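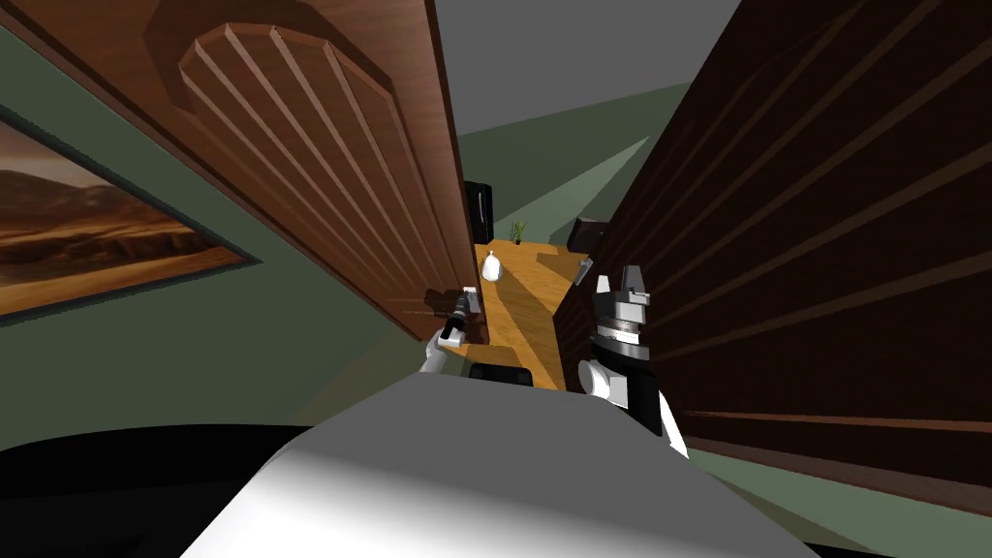 **Korbridge Center for Applied Automation | Maintenance and Commissioning Department**

*Opinion, Fri 8 January*

# Set up the simulated cell as if a technician had to stand in it

The department maintains a household-task cell that exists only in software. A two-armed robot works between cabinet doors and a wooden countertop, and most of what it will later be asked to do on the floor at Trilville is first tried there. It has a maintenance log, a fault list and a named shift responsible for it. Several colleagues in other departments regard this as excessive. The purpose of this essay is to argue that it is the minimum.

The common view is that a simulated cell needs no upkeep. Nothing in it wears, and a bad run can be cleared with a reset. On this view the cell belongs to whoever wrote the last training job, and the maintenance staff should be called only when a physical arm is involved. The department held this position itself until last June, and the cost of holding it was considerable.

In that month the team reviewed 1,549 recorded door-opening attempts from the simulated cell. Of these, 1,038 had been run with a hinge limit that did not match the cabinet supplied by Uvateck for the physical cell. The door in software swung wider than the real door could. The error had been made during a routine update and was present in every later copy of the cell. It would have been found in minutes by anyone following the checks we apply to a physical installation. No such checks were applied, and the attempts had to be set aside.

Our first recommendation is therefore that every simulated cell be commissioned in writing. The record should state the mounting position of the robot, the height of the counter, the travel of each door, and the opening and closing limits of both grippers. It should be signed by a person who has compared those values with the physical equipment, using a tape measure where one is needed. A value copied from an earlier file should be marked as copied.

The second recommendation concerns the view from the robot. Technicians tend to inspect a simulated cell from a comfortable position high above it, where everything is visible and nothing is in the way. The robot does not work from there. From its own viewpoint, an open cabinet door takes up much of the upper left, a darker panel fills nearly all of the right side, and what remains of the room is a narrow gap with the counter running back through it. A small white bottle stands in that gap. Whether a gripper can get to such a bottle without striking the door is a question of clearance, and clearance should be judged from the position in which the work is done. We now require that the inspection be made from the robot's view before any other.

The third is less popular. We ask that the surroundings be kept under the same control as the machine. The cell contains a potted plant, a painting of a desert on a green wall, and other items with no part in the task. Programmers have been in the habit of moving or replacing these freely. We do not object to variety, and varied surroundings are often wanted. We object to variety that has not been written down. When two runs differ, the shift must be able to say whether the arm, the door or the room was changed, and an unrecorded plant is as troublesome in that respect as an unrecorded bracket.

It has been put to us that all of this slows the work. It does. A full inspection of the cell takes two technicians 10 minutes at the start of a shift, and commissioning a new version takes most of a morning. The Vlachou group, which shares our computing time, has said plainly that it would prefer to spend that morning running jobs. We understand the preference, but a job run in a cell that has drifted from the real one must usually be run again, and the department is then asked to explain the loss.

There is also a question of staffing. Maintenance work on software is rarely counted as maintenance, and the hours our technicians give to the simulated cell are at present charged to general duties. They should have their own line in the budget. Skilled staff will not treat a log as serious if the institution does not treat the time spent on it as real work.

The department will ask for the written commissioning record to be adopted for all simulated cells at Korbridge and Trilville. Until a decision is made, our own cell will continue to be inspected each shift - doors first, then grippers, then the room - and copies taken without the current record will not be supported by this department.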